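Section 2: Placing the parts on the outline board

Lay the board flat on the table with the printed outlines facing up.
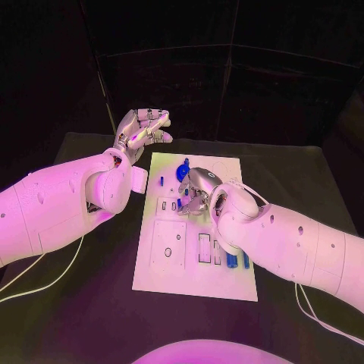

1. Turn the board until the outlines read the same way as the layout card.
2. Sort the parts by shape before you place any of them.
3. Start with the outlines nearest the middle and work outward.
4. Lower each part straight down inside its black line. Do not slide it across the board.

Note: A part may sit up to 2 mm off its line. If it is farther out — lift it and place it again.

Caution: Do not lean on the board. Keep small parts away from children.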